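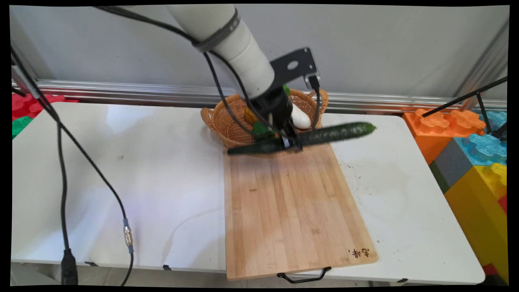 4.2 Moving vegetables between basket and board

Kitchen preparation is often treated as a cutting problem, but most of the time in our trials went on picking things up and putting them down in the right place. We therefore tested transfer as a chore in its own right, with no knife involved. Each trial asked the arm to move one item between a basket and a cutting board and leave it lying flat, ready for a person to slice. Long items were harder than we had expected. A cucumber held across the fingers of a parallel gripper, as in Figure 3, reaches out past the gripper on both sides, so the planner has to allow for two free ends as well as the fingers themselves. The wicker basket adds to the difficulty, as its looped handles stand at either end and narrow the range of wrist angles the arm can use. The skin matters too. A bumpy, ridged surface gives the fingers small points of contact, and the item can roll a little as the grip closes.

Figure 3. Transfer task with a cucumber, basket and bamboo cutting board. The small camera on the gripper bracket points downward.

We ran 686 trials in all, using two control methods. The first, Parri, plans a grasp from a single view and then carries it out without further correction. The second, Julleck, keeps adjusting the wrist until the fingers close. A trial counted as a success if the item ended up wholly supported by the board and had no break in the skin that a person could see. Mali Wogan judged every trial from the item itself and was not told which method had been used. Across both methods, 567 trials were successful.

The failures were not spread evenly. Most came from the moment of release. When one end of a cucumber touched the board before the other, the item turned as the fingers opened and sometimes rolled off the side. Lowering the arm more slowly helped with straight cucumbers and made little difference with curved ones. Julleck did better at picking up, above all when leaves lay over the item to be grasped, but it had no advantage once the item was in the air. We had assumed that a good grasp would lead to a good placement, and the results give only weak support for this.

Speed remains a problem. A person doing the same job will pick up the next item while still looking at the last one, and will often straighten a cucumber with the side of the hand after dropping it roughly in place. Neither of our methods can do this. Aiguo Lu suggested adding a short push after release, using the closed fingers to square the item against the board. We tried the push in a small pilot and found that it corrected the angle well, though it marked the softer vegetables. It was left out of the main trials and is taken up again in Section 6.

On these results we would not call the chore solved. The arm can do it with someone nearby to pick up what falls, and that may be enough for a shared kitchen bench.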